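Counter Culture: Bag, Basket or Bowl?

Every spring somebody forwards me the same article about fruit storage. The headline changes and so does the name at the bottom, but the promise is always that I've been keeping lemons wrong my whole life and could have saved a fortune. This May it came from three different readers of this newsletter, one of whom added "thoughts??" in the subject line. My thoughts are long, so I'm using the whole kitchen slot for them.

The claim this time is that all produce should come out of its bag the minute you get home and go straight into a vented basket on the counter. Bags are bad, baskets are good. The article had a link to a basket, naturally.

I have nothing against baskets. I own a Szulc one with slots down the sides, bought at the Tirnonholm store when they were clearing out the spring colors, and it has lived next to my toaster for two years. It looks nice. It holds a week of fruit for two people, as long as one of them isn't on a smoothie kick. What I doubt is that moving food from one container to another counts as doing something for the food.

So I ran my own test, which I freely admit was not science. I bought the same fruit twice from the same bin. Half went in the basket and half stayed zipped up in a plastic bag beside it, both out of the sun. I checked them at breakfast and wrote notes on the back of an envelope.

The lemons surprised me, and they surprised me in the wrong direction for the article. Out in the basket they went hard and a bit leathery before the bagged ones did. The bagged ones stayed plump, but I had to wipe the inside of the bag with a paper towel more than once, and one had a soft spot I didn't care for. Call that a draw, with a slight lean toward the bag if you're the kind of person who will remember the paper towel. I am not, most weeks.

Tomatoes went the other way. In the bag they sweated. In the basket they were fine, and they'd also have been fine on a plate, on a windowsill or in the box they came in. If a basket gets credit for that, so does my mother's pie dish.

Peppers I gave up on. The counter is the wrong place for them whichever camp you belong to, and mine went into the fridge drawer before I had anything useful to report.

Hyun-seo Seok, who edits this newsletter and has more patience than I do, wrote back that I was missing the point. Her view is that a basket works because you can see what's in it. A zipped bag gets pushed behind the bread and turns into a science project. I'll grant her half of that. A clear bag is see-through, after all. But it does bunch up, and everything slides down to one end and sits on everything else, so the piece at the bottom gets squashed and gets noticed last. A flat-bottomed basket lets you spread things out in one layer. If there's a case for buying one, that would be it, and the article never mentioned it.

She also asked me to say something about half-emptied bags, because a lot of us do it: two pieces go in the basket, the phone rings, and the rest of the bag stays on the counter until supper. My kitchen does this constantly. There's usually a yellow fruit and a green one sitting in one corner of the basket, a bag of reds and greens next to it with the zipper strip lying flat across the top, and a screwdriver nearby.

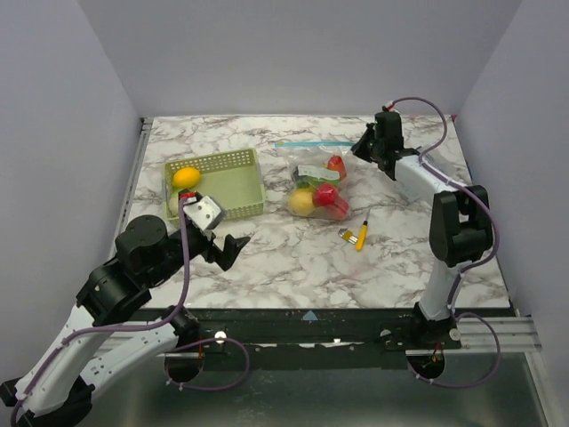

What I'd tell you to do

Don't buy anything yet. Use a bowl, a colander or a shoebox lid for two weeks and see whether you like having fruit on the counter at all. Some households walk right past it.

If you do want a basket, look at the bottom before you look at the color. Slots in the sides are easy to find. A bottom that's flat enough to wipe in one pass is worth more to me, and I say that as someone who once had to clean peach out of a woven one with a toothbrush.

Skip the liners. Plenness sells a pad that is supposed to keep fruit "100% fresher," and I would love to hear what that means. 100 percent fresher than what? I tried one under the lemons and could not tell any difference, apart from having one more thing to rinse. Emness has a version with little ridges. Same story, and it slides around.

Keep the zip bags. They're good for carrying, good for the crisper drawer, and if you wash them and stand them upside down over a wooden spoon you'll get a lot of trips out of each one. Leave a corner unzipped if the fruit is staying out overnight.

And take the sticker off before you put anything away. This has no effect on freshness whatsoever. I just hate finding them on the cutting board.

I have 29 emails on this subject already, most of them about bananas, which I left out on purpose. Bananas need a column to themselves and I'm not ready. If you've done a side-by-side of your own and kept notes, send them in and I'll print the ones that disagree with me first. Please don't send me the article.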